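Search this site Enter keywords Go

Map editor, part-time (20 hours per week)
Skiletti, Sandley

Skiletti makes walking maps and small guidebooks for the valleys between Sandley and Naslow. We are looking for a map editor to join us in the Sandley office, to work on the second edition of our Naslow sheet and after that on a completely new sheet for the Lekota hills.

The first edition of the Naslow map was drawn by Ximena Benítez, who walked nearly all of the paths herself. It sold well and it is still a good map, but the country has changed under it. Two footbridges were moved, a quarry has closed, and several farms have new names. Readers write to us when they find a mistake and we keep all of these letters. A large part of the work in the first months will be to go through them, compare them with the local registers and decide what to change.

The index of the map has 3,807 place names. Every one must be checked for spelling and for position. This is slow work and we say it openly, so that you can think about whether it suits you. Some names have an old form and a newer form which are both in use, and then you will need to telephone people in the villages and ask which one they say. Most of them are glad to be asked. Some will keep you on the telephone for a long time.

You will work at a shared table with the rest of the team. The office is on the first floor above a bicycle shop, with a kitchen and a room where we keep the old sheets. There is no lift at the moment. If the stairs are a difficulty for you, please write to us before you apply and we will look for another arrangement – two of the tasks below can be done from home.
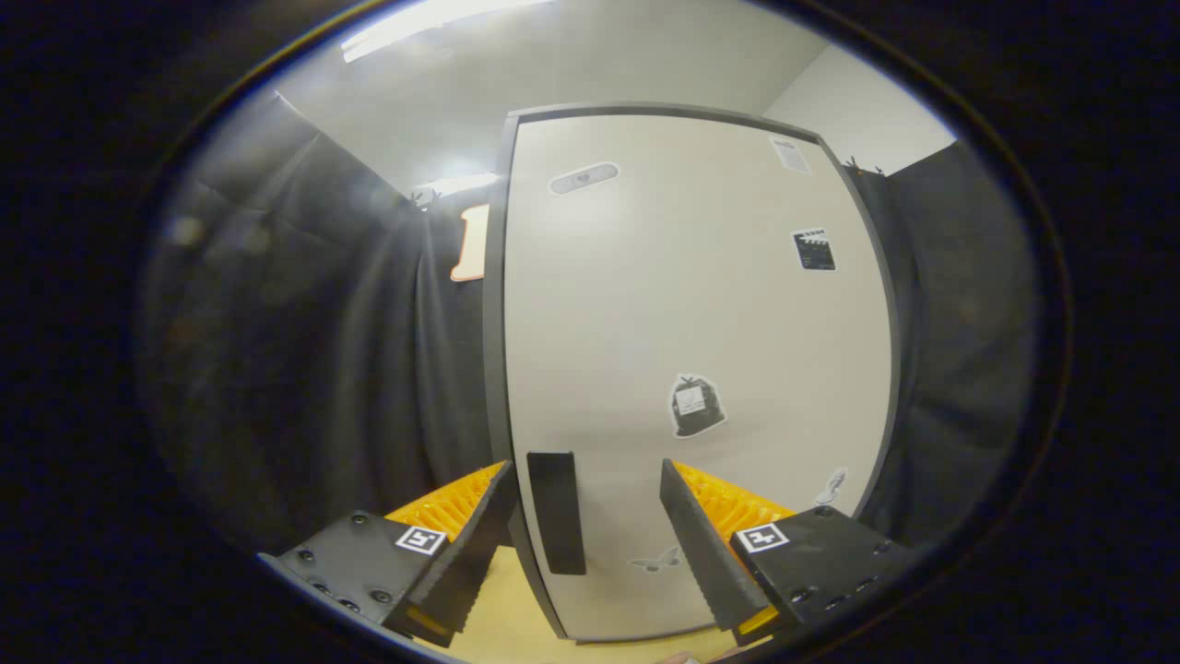
What you will do

Check and correct the names, paths, bridges, springs and bus stops on the Naslow sheet.

Answer letters and messages from readers. We answer all of them, also the angry ones.

Walk parts of the map on foot when the papers do not agree with each other. This happens on some days in spring and autumn, and you will always go with a colleague. Travel and lunch are paid.

Prepare the short texts for the back of the map (how to arrive, where to sleep, where there is drinking water).

Read the proofs together with our printer and sign them before printing.

What we ask from you

You write clear and correct English and you can shorten a text without hurting it. You are patient with small details. You can read a contour map well enough to say from it if a path is steep or not. You have worked before with text or maps or indexes, in any kind of place: a library, a newspaper, a land office, a walking club.

It is useful if you know some drawing software, but we can teach you ours and it is not difficult. A driving licence is also useful, not required. We do not ask for a university degree.

What we offer

A contract of 20 hours per week, which you can divide over three or four days. The first three months are a trial period for both sides. After this the contract becomes permanent. The pay follows the same scale as for our other editors, and we send the scale to everybody who asks for it, also before applying.

You have paid holidays, a yearly amount for boots and rain clothes, and as many of our maps as you can give away to your family. In July we work shorter days, and the office is closed between Christmas and the New Year.

We are a small house, so please expect that everybody helps with everything in the weeks before a map is published. In those weeks you may find yourself packing parcels or carrying boxes to the post office. The extra hours are written down and you take them back later.

How to apply

Please send us a letter of one page and a list of your past work. In the letter we would like to read about one mistake you have found on a map, in a timetable or in a guidebook, and how you became sure that it was a mistake. It can be a very small one. Do not send a photograph of yourself, and please leave out your date of birth.

Applications go to Manon Dufour, who leads the map office. They must reach us before the end of November 2022, by post or through the form on our contact page. Everybody receives an answer, normally in the two weeks after the closing date.

We invite a few people for a conversation in Sandley. It takes one hour, and there is a short exercise with a piece of the Naslow index and three letters from readers. You do not need to prepare for it. Ximena Benítez will also be present, and she is happy to answer questions about the Lekota hills, where she has already begun to walk.

If you have applied to us before for another post, you are welcome to apply again.

Contact | Our maps | Where to buy | © Skiletti, Sandley | Back to top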